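Velline Household Studies
Call for Participants: Label Legibility and Storage Habits Study

Velline is recruiting adults for a paid study of how people read, sort and store packaged goods at home. The study is run for Drundik, a label printing firm, and will inform the type size and layout rules used on its next range of labels. No product is sold or promoted at any point.
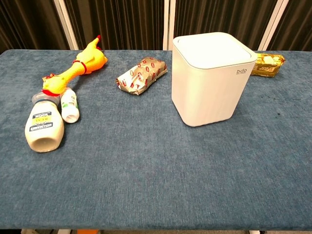 Reading time: 3 minutes

Study summary

The study has two parts. Part A is a home diary kept for 24 days. Part B is one session at our Saengthong Street site, lasting two and a half hours including breaks. Both parts must be completed for full payment. We are seeking 177 participants in total. Places are filled in order of completed screening forms, subject to the age bands below.

Who can take part

Applicants must be 18 or older and must have lived at their current address for at least six months. Each household may enter one person only. Applicants should do at least half of the household's shopping or putting away. Glasses and contact lenses are allowed and should be worn as usual for reading.

Places are divided equally among three age bands: 18 to 39, 40 to 64, and 65 and older. When a band is full, later applicants in that band go on a reserve list.

You are not eligible if you work in packaging, printing or market research, or if you took part in the Prademard shelf study. People with an eye operation scheduled during the study period should wait for the next round.

What you will do

Part A: Once a day, record which packaged items you opened, moved or threw away, where they were kept, and whether you had to read the label to identify them. Entries can be made on paper or online. Most take five minutes. Missed days may be made up within 48 hours, up to a limit of three. Do not photograph medicines or anything showing your name or address.

Part B: You will read printed labels at set distances and under three levels of light, then complete a sorting task and a short interview. The reading tests are not an eye exam and no clinical result will be given. The interview is audio recorded and typed up without names.

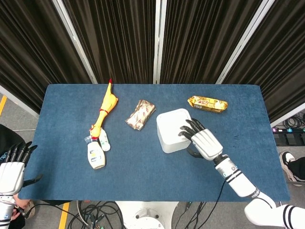 Payment

Participants who complete both parts receive $300. This is paid by bank transfer or prepaid card within three weeks of the session. Anyone who withdraws after completing the diary but before the session receives $120. Parking at the site is free. Transit fares are refunded on presentation of a receipt or card statement. Payment may count as taxable income, and participants are responsible for reporting it.

Session times

Sessions run Tuesday through Saturday, starting at 9:30 a.m., 1:00 p.m. or 4:30 p.m. Evening sessions are not offered. One change of appointment is allowed with two working days' notice. The diary begins in March and sessions follow once it has been returned.

Access

The site is on the ground floor with step-free entry from the parking lot. Large-print forms are available on request. A companion may attend and wait in the reception area but may not assist with the reading tests.

Data and consent

A consent form is sent with the diary and must be signed before the first entry. Diary records are stored under a participant number. Contact details are kept separately and deleted once payment has cleared. Drundik receives group results and interview excerpts with identifying details removed. You may withdraw at any time without giving a reason.

How to apply

Complete the screening form on the Velline website or request a paper copy by mail. The form has 16 questions. Applicants are told the outcome within ten working days. Questions about eligibility should be addressed to Rongrong Luo, Study Coordinator, with "Label Study" in the subject line. Please do not send diary pages or medical records with your application.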